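The Sorting Job Is Still a Job

By the author of the Shop Floor column
11/16/19
3 min read

Most talk about robots at work starts with the robot. I would like to start with the tray.

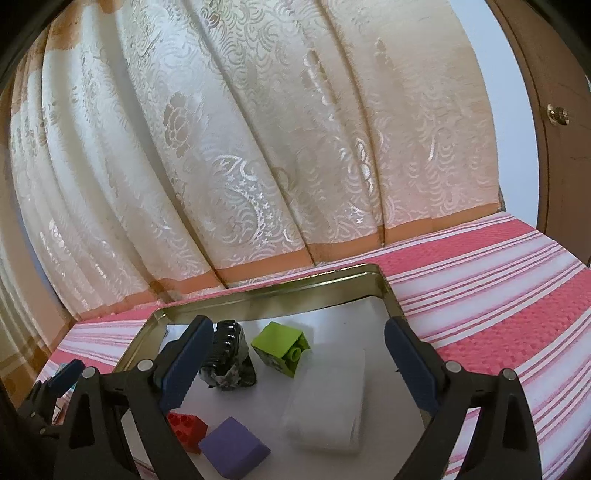 What the work looks like now

A few blocks and some odds and ends in a metal tray, on a striped tablecloth, with a hand-held gripper open over them. At Hastex, where I have packed and sorted parts for 15 years, this is what people now call training work. You hold the gripper, you pick a thing up, you put it where it goes, and you do it again. The recordings go to Enditz, the company that supplies our sorting arms. Some of my coworkers do it on the floor and some do it at a table in a house.

I did it for most of January. My first full batch was 2764 picks. It is not hard work in the way that lifting is hard. Your wrist gets tired before your back does. You learn to slow down for anything smooth, and you learn that your own hand has been making decisions all these years without telling you.

The company's position is that nobody lost a job when the Toma line went in. As far as I can tell that is true. We had three people per shift on small parts and we still have three people per shift. What changed is what they do. One loads, one clears jams, and one records picks. Before, all of them sorted, and they traded places when they felt like it.

The trading places mattered more than management thought. When you sorted next to someone, you talked. The person clearing jams now stands at the far end and has to watch a light. The person recording picks is asked to keep still between takes. Lunch is louder than it used to be, and I think this is why.

What we are owed for it

My main complaint is about pay. Recording is paid at the packing rate. It should not be. When I packed a box, Hastex sold the box and we were square. When I record a pick, Enditz gets something it can use next year and the year after, in our building and in others. I do not know what that is worth. I know it is worth more than a box, or they would not keep asking for more.

The usual answer is that the skill is ordinary and anyone could supply it. Then why did the Wusau plant have to throw out its first recordings? The story we were given is that temps did them, in a hurry, and the arms learned to be in a hurry too. They brought in regular sorters and did the whole set over. Ordinary skill still has to come from someone who has it.

I am not against the machines. The old small parts bench wrecked people's necks, mine included, and I would not go back to it. I would like three things. Pay recording as its own job, at its own rate. Rotate the stations so the same person is not stuck watching the light all week. And tell us where the recordings go once they leave the building.

None of that would slow the line down. The last one would cost a sheet of paper on the break room wall, next to the shift list, and I would read it.

Comments

packer_mel
We rotate every two hours at my plant and it helps a lot. Took a year of asking.

R. in shipping
Disagree on the pay. You are being paid for your time, same as any other task. If the company makes money later, good, that keeps the doors open.

nightshift44
Same wrist problem here. Switch hands if they let you. Ours won't, they want it all right-handed.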